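Ranberg Jewelry Repair Notes – README

September 8, 2025
By Lina Moussa

This is a small text collection of repair notes from the Ranberg bench, typed up from paper cards. Each row is one job: what the piece was, what was wrong with it, what was done, and the parts used. Khalil Dabbas did most of the typing. I checked the spellings and merged duplicate cards.

The notes are in two files. The file jobs.csv holds the cards, and terms.csv explains the bench shorthand. "RS" means restrung, "JR" means jump ring replaced. Customer names and phone numbers were removed before typing.
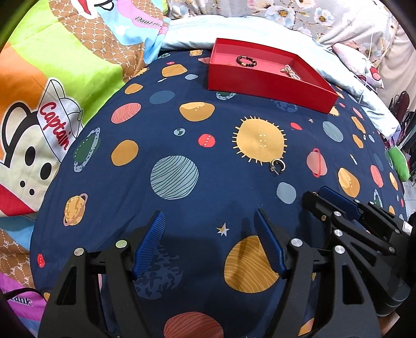

Earrings are logged one per row, even when both came in together – pairs share a job number. Bracelets and necklaces get a single row. Length is in inches and was left blank where the card had none.

Known problems: 20 cards have water damage and are marked "partial". Metal type is what the customer said unless the tested column says yes. Prices were dropped in version 2.

Version 3 is planned for November and will add the clasp codes Afaf Najjar is sorting out. Send corrections to her with the job number.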